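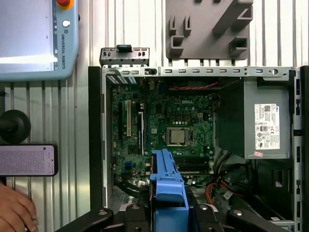 Chapter 5
Repair or Replace? The Arithmetic Behind the Advice

Most people who own a machine will sooner or later be told that it isn't worth fixing. The advice may come from a shop clerk, a brother-in-law, or a sticker on the service counter. It is usually given with great confidence and almost never with a calculation. Ask how the speaker arrived at it and you will often hear a rule: if the repair costs more than half the price of a new one, buy new.

This chapter is about rules like that one. Some of them hold up fairly well under pressure. Many don't, and the half-price rule is among the weaker ones, in spite of its long life in household advice columns. By the end of the chapter you should be able to work out for yourself what a repair is worth, and you should be slower to accept anybody's figure for it, including the figures we use in the worked problems.

5.1 What the half-price rule leaves out

Suppose a washing machine sells new for $600 and a shop offers to repair your old one for $320. The rule says replace. But $600 is the price on the tag. Delivery, haul-away, a new hose, and sales tax may all be added before the thing is running in your basement. The comparison has been made between a full cost on one side and a partial cost on the other, and this tilts it toward the repair looking expensive.

The rule has a second hole, and this one tilts the other way. A repaired machine is still an old machine. The new pump may last for years while the bearings fail next spring. What you are buying for $320 is some amount of further service, and nobody at the counter can tell you how much. The rule handles this problem by ignoring it. Half is a round number, easy to remember, and we have never seen a convincing argument that it should be half and not a third or three-quarters.

A better question is what each choice costs per year of use. If the repair buys two more years, it costs $160 a year. If the new machine costs $680 with delivery and lasts ten years, it costs $68 a year, and the rule gave the right answer. If the repair buys five more years, it costs $64 a year, and the rule gave the wrong one. The answer depends almost entirely on a number that the rule doesn't mention.

5.2 Where do lifetime figures come from?

Having said that, we have to ask how anyone knows that a washing machine lasts ten years. Readers should be suspicious here. Published lifetimes are drawn from several kinds of source, and they don't measure the same thing.

Some count the years until the owner got rid of the machine. This includes machines that worked perfectly well and were left behind in a move, sold with a house, or replaced because the kitchen was being painted. A figure of this kind tells you about the habits of owners. It says much less about the machine.

Others count the years until the first repair call. A product with a flimsy door latch will do badly on this measure even if its motor would run for decades. And some figures are plainly estimates that one publication took from another, which took it from a third. When you trace such a number back, you may reach a pamphlet with no data in it.

Computers are an especially messy case. A desktop that is slow to open a web page is often described as worn out, though every part in it may be working just as it did on the first day. What changed was the software it was asked to run. Is that the end of its life? For an office that must run the new software, perhaps it is. For someone who writes letters and keeps a budget, the claim deserves a second look. The word "lifetime" covers both cases and hides the difference between them.

5.3 Case: The Clarno survey

The town of Clarno wanted to know whether a repair shop could support itself there. The Drerketti company, a seller of extended service plans, offered to pay for a household survey, and the town accepted. The survey found that people who had bought a plan were happier with their machines than people who had not. Drerketti put this in its brochure.

Consider what the finding can support. People who buy plans may have more money to spend, and may have bought better machines to start with. They may also take more care of what they own. Having paid for the plan, they have some reason to tell a stranger that it was a good idea. Any of these could produce the result even if the plans did nothing at all.

Then there is the matter of size. In the group that owned a plan, 17 households had needed a repair during the year. Of those, 2 said they would have thrown the machine out if they had been forced to pay for the work. The brochure turned this into a statement that plans "keep machines in use." Two households may be a beginning for further study. They can't carry a sentence like that one.

None of this shows that the plans were a bad buy. It shows that the survey couldn't tell us either way. Students often find this conclusion unsatisfying and want to know who was right. We don't know, and neither did the people who wrote the brochure.

5.4 Terms used in this chapter

Purchase cost: everything paid to get a product working in the place where it will be used.

Remaining service: the time a product will continue to do what its owner needs. Always an estimate before the fact.

Annual cost of use: the amount spent divided by the years of service it buys. Running costs such as power and supplies are left out until Section 5.7, where they cause trouble for several of our earlier answers.

Sunk cost: money already spent that can't be recovered. Last year's repair bill is a sunk cost and has no place in this year's decision, however much it hurts to leave it out.

5.5 Before you read on

Pick one machine in your home that has been repaired or that somebody has said should be replaced. Write down what it would cost to replace, including the extras. Then write down how many more years you believe it will run, and next to that, how you know. Keep the page. The Rahimi method, introduced in the next section, asks for a high and a low guess in place of a single number, and the Bralent tables at the back of the book will give you a third figure to set against your own. Treat all three with caution.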